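Workshop gets the go-ahead for a bigger gripper order

The Nechyporuk workshop will spend its next equipment budget on handheld grippers, and the people who use them every day could hardly be happier. The plan was approved on Sunday and puts everyday tasks first: lifting, pouring, passing things across a counter.
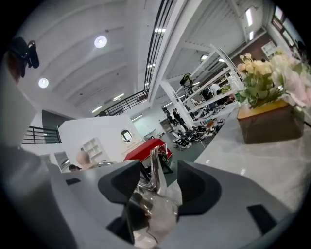

FLILLETBERG, September – Planning lead Hanna Bilyk had two lists on her desk all summer. One was built around a single new robot arm. The other spread the same money over gripper pairs, marker cubes, cables and spare finger pads, and that's the one that won!

"We kept asking what would get used before lunch on a normal day," Bilyk said. "It was always the grippers."

Each pair is budgeted at 3,826, with a further 1,494 set aside per pair for pads, cords and repairs. Datetik, the supplier, will deliver two pairs first so the team can try the fit and the weight before the rest of the order is confirmed.

Kettles have become the workshop's favorite test. They're shiny and rounded, and they show up fast whether a finger shape is worth paying for. 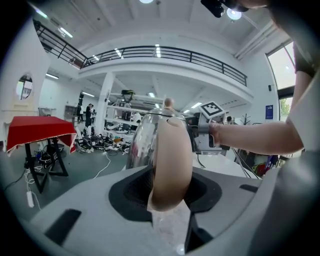
Two grippers on one stainless steel kettle at the Nechyporuk workshop.

Ihor Hnatiuk, who drew up the parts list, pushed hard for the softer finger style and is delighted it made the cut. He also got a line added for storage and cable covers – small money next to the grippers, but he has been asking for it since the last budget round.

Each new pair has to complete 50 kettle lifts before it is signed off. Svitlana Kobzar wrote the checklist and plans to run the first session herself.

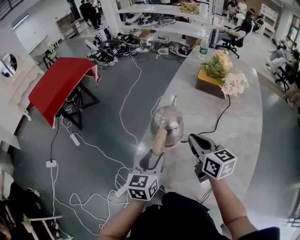
Training time is in the budget too, and Kobzar thinks it may be the best part of the whole plan. New operators will get paid practice hours at the counter, starting with one hand and moving on to both when they feel ready.

The robot arm isn't forgotten. It goes back on the table in the next round, along with a request from the Jerkunham site for grippers of its own. Bilyk is already collecting quotes.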